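파지 정책 평가 소모임 회의록

일시: 6월, 오후 3시
장소: 2층 세미나실 및 실험 테이블
안건: (1) 시연 데이터 정리 현황 (2) 손목 시점과 외부 시점 비교 결과 (3) 차기 평가 조건 (4) 기타

1. 지난 회의 결정 사항 확인
- 시연 데이터 저장 형식을 Ferkum 형식으로 통일하기로 한 건은 완료되었다. 변환 스크립트는 공용 저장소에 올라가 있으며, 이전 형식의 파일은 한 달간 보관한 뒤 삭제한다.
- 관절 각도와 영상의 시각 동기화 문제는 해결되지 않았다. Bamik 기록기에서 영상이 먼저 저장되고 관절값이 늦게 들어오는 경우가 있어, 시각 보정 값을 에피소드마다 따로 구하고 있다.

2. 시연 데이터 정리 현황
- 목표로 정한 시연 400건의 수집이 끝났다. 이 가운데 59건은 동기화 오차가 기준을 넘어 학습에서 제외하였다.
- 제외한 시연은 별도 폴더에 보관하고, 보정 방법이 확정되면 다시 검토한다.
- 작업 지시문 표기가 작성자마다 달랐다. "트레이", "상자", "받침"이 섞여 있어 "트레이"로 통일한다. 물체 이름은 "흰 블록"으로 적는다.

3. 시점 비교 결과
- 비교 대상은 손목 시점만 쓴 정책, 외부 시점만 쓴 정책, 두 시점을 함께 쓴 정책의 세 가지이다. 학습 설정은 모두 같게 두었고 배치 크기는 32로 하였다.
- 손목 시점만 쓴 정책은 물체가 시야에 들어온 뒤의 정렬은 안정적이었으나, 매트만 보이는 구간에서 접근 방향을 자주 잃었다. 그리퍼를 매트 가까이 내린 자세에서는 영상에 위치를 가늠할 단서가 적다.
- 외부 시점만 쓴 정책은 접근은 잘 되었으나 집기 직전의 높이 오차가 컸다. 트레이 벽에 손가락이 닿아 중단된 시도가 여러 번 있었다.
- 두 시점을 함께 쓴 정책이 성공률이 가장 높았다. 다만 학습 종료 시점에 따라 결과가 흔들려, 난수 초기값을 바꾸어 3회 반복한 뒤 평균으로 보고하기로 하였다. 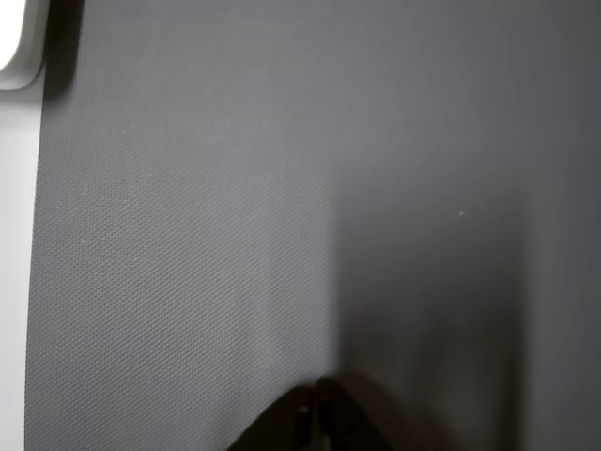 매트 표면 위의 그리퍼 끝(첫째), 트레이 안의 흰 블록을 집은 상태(둘째)
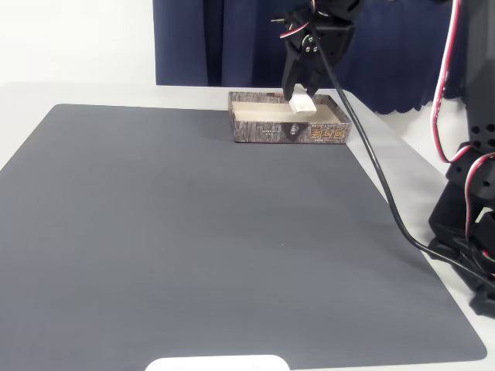

손목 영상을 무조건 많이 넣는 것이 답은 아니라는 의견이 Pitkänen에게서 나왔다. 단서가 없는 구간에서는 손목 영상의 가중치를 낮추고, 물체가 시야에 들어온 뒤에 높이는 방식을 먼저 시험해 보자는 것이다. 구간을 사람이 나누면 작업이 바뀔 때마다 다시 나누어야 하므로, 영상 특징의 변화량으로 자동 구분하는 방법도 같이 제안하였다.
- 이에 대해 변화량 기준은 조명에 민감할 수 있다는 반론이 있었다. 매트에 팔 그림자가 지는 것만으로 값이 크게 움직이면 구간 구분이 틀어진다.
- 논의 끝에 수동 구분으로 상한 성능을 먼저 확인하고, 차이가 뚜렷할 때만 자동 구분으로 넘어가기로 하였다.

4. 차기 평가 조건
- 트레이 위치는 매트 안쪽에서 바꾸되, 팔이 닿는 범위의 끝은 이번 평가에서 제외한다.
- 블록의 초기 방향은 시도마다 무작위로 정한다. 방향 표는 평가 전에 만들어 두고 모든 정책에 같은 표를 적용한다.
- 성공 기준은 블록을 집어 트레이 벽 위로 들어 올린 뒤 놓치지 않고 정지하는 것으로 한다. 벽에 닿았더라도 들어 올리면 성공으로 기록하고, 접촉 여부는 별도 항목에 적는다.
- 평가 중에는 커튼을 움직이지 않는다. 조명 조건을 바꾸는 실험은 Vinanska 과제의 일정에 맞추어 따로 잡는다.
- 손목 부근 케이블이 팔의 회전을 방해하지 않는지 매 회차 시작 전에 확인한다.

5. 기타
- 중간 보고서에는 실패 유형 분류표를 넣는다. 유형은 접근 실패, 높이 오차, 벽 접촉, 파지 후 낙하로 나눈다.
- 학습용 서버의 저장 공간이 부족하다. 중간 체크포인트는 마지막 것과 검증 손실이 가장 낮은 것만 남긴다.
- 그리퍼 손가락 안쪽에 덧대는 고무 패드는 이번 평가가 끝날 때까지 교체하지 않는다. 도중에 바꾸면 앞뒤 결과를 비교할 수 없다.

6. 다음 회의 전까지 할 일
- 접근 구간과 집기 구간의 수동 표시
- 초기값별 반복 학습 및 평균 성공률 정리
- 시각 보정 방법 초안 작성
- 블록 방향 표 작성 후 공용 저장소 등록

다음 회의는 7월 중에 열며, 반복 학습이 끝나는 대로 시간을 공지한다.

오후 4시 40분 폐회.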